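Computer memory (the short version, as I'd tell it to a friend)

Posted 31 July 2018 in Hardware Basics

Computer memory is the place where a machine keeps the things it's working on right now. When people say "memory" they nearly always mean RAM, short for random access memory, and that's how I'll use the word too. Storage is the other thing, the drive where your photos and tax forms live. I mixed the two up for years, so no shame if you do!

The "random access" bit sounds fancier than it is. It just means the computer can jump straight to any spot without reading through everything before it (think of a book you can flip open, compared with a cassette you have to wind). 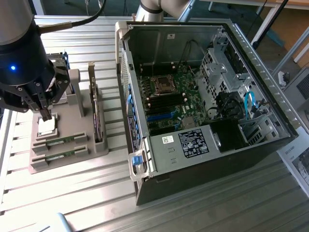
Most desktop memory is what's called DRAM, and the D stands for dynamic. Each bit is held as a tiny electric charge, and those charges leak away, so the chips have to be topped up over and over, many times a second. Pull the power and it's all gone. I learned that one in February with an unsaved spreadsheet of 378 rows, and I'm still a bit sore about it.

There's also static RAM, or SRAM, which holds its bits without the constant topping up. It's faster, but it takes more room on the chip and costs more, so it mostly gets used in small amounts as cache, right inside the processor.

Sizes

Memory is counted in bytes, and this is where the arguments start. To a drive maker a kilobyte is 1000 bytes. To plenty of older software it's 1,024, that being 2 multiplied by itself ten times. The word "kibibyte" was brought in to clear this up, and I have yet to hear anyone say it out loud at dinner.

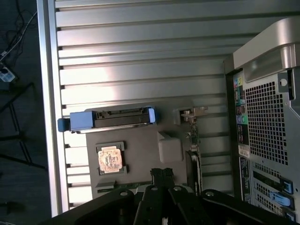 Reading time: 2 minutes

Storage

Storage keeps its contents with the power off. Hard disks do it with magnetism on spinning platters, and solid-state drives do it with flash cells and no moving parts at all. Both are slower than RAM, so a computer copies what it needs into memory first and works on it there.

When memory fills up, the system starts parking some of it on the drive. This is called swapping, or paging, and you'll know it when you feel it – everything goes sticky, and switching between two browser tabs takes an age. My old Maneto desktop did this every single afternoon. More RAM cured it.

See also: Cache, Flash memory, Virtual memory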